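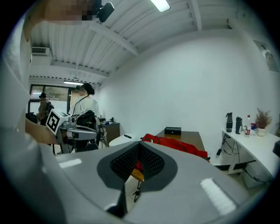

The Dernholm collection gathers examples of everyday handling tasks for use in training a learning system. Each example is recorded by an operator working with a pair of hand-held grippers, and the recordings are reviewed before they are added to the set. Every gripper in use carries its own camera, and the views published in this gallery are taken from those cameras. A white cube printed with a square black marker is mounted on top of the second gripper, held in the operator's hand at the left, and the marker pattern is used to follow the position of the tool through the room. Faces are blurred before release.

Collection is carried out by Kudmont in furnished rooms with ordinary desks, tables and seating. Furniture is left in place between sessions unless a task sheet calls for a change.

As of 2018-09-21, the set holds 3,283 accepted examples covering 106 tasks. Of these, 1,575 were recorded with both grippers in use for the full length of the task. Collection will continue until 4,000 examples have been accepted.

Review and labeling are performed by Wirkska. Examples with missing marker data or an incomplete task are returned to Kudmont and recorded again under a new entry number. Written task sheets are kept with each entry.

Requests for access to the full set should be directed to the Wako project office. Please include the name of your institution and the intended use. Views from this gallery may be reproduced for teaching with credit to the Dernholm collection.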